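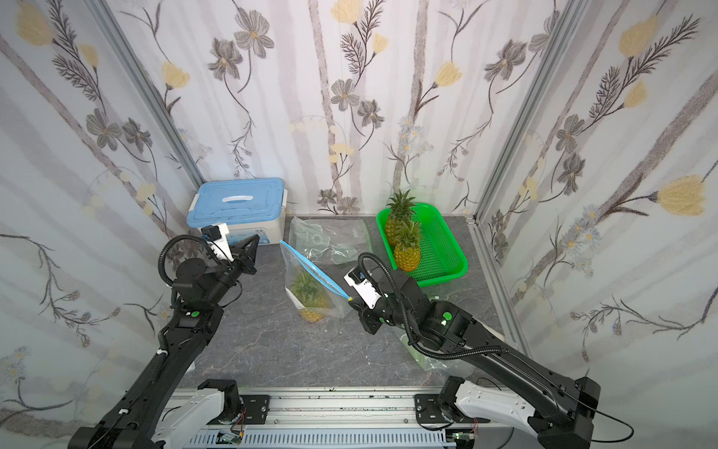 One gripper on the blue seal, the pineapple inside the bag.

Bagging tips from the two-arm bench

Drirnano tested how two robot arms handle clear zip-top bags. The method was simple: the same bagging task, repeated 24 times for each way of holding the bag. Several of the results carry over to bagging by hand.

Hold the seal, not the side wall. With one gripper pinching the edge at the zip, the mouth stayed open in most trials. A grip 4 inches lower let it fold shut.

Put pineapples in base first. Crown-first loading caught leaves in the zip track and took 40 seconds longer per bag.

Keep spare bags flat and away from the working hand. Overlapping sheets of clear plastic were the main cause of wrong grasps in the August runs.

Set the basket and the lidded box in opposite back corners. Reaches crossed less often and the arms needed fewer pauses.

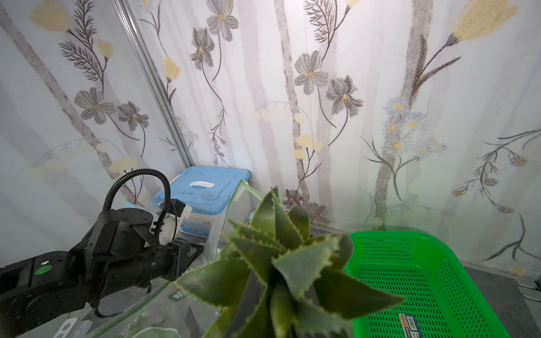

Aloe with clear plastic at its base, green basket to the right.

Aloe gave lower scores than pineapple. The toothed leaf edges snagged thin film when the bag was pulled straight up. Gather the film at the base and work upward in 3 short pulls, turning the plant slightly between pulls.

Not yet tested: bags with slider closures, and plants in pots.

Posted Sep 28, 2022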